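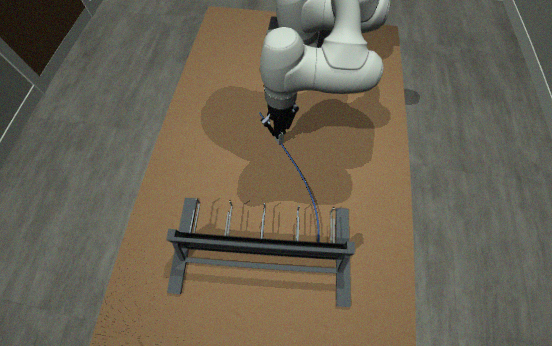 May 9, 2019
By the Trillo Cable Shop

I got into this because I kept losing charging cords, and now I sell 757 kinds of cable out of a little store on Vedine Street. We opened in December with 2 shelves and a borrowed cash register! If you like color, ask me for a thin blue cable, the sort that hangs in a long, easy curve and doesn't fight you behind the desk.

I cut speaker wire to length (up to 50 feet) and I'll happily test your old cords while you wait. Parking is behind the Benkirane bakery, and yes, the number 27 bus stops right out front. Come say hi, and bring the plug you can't identify.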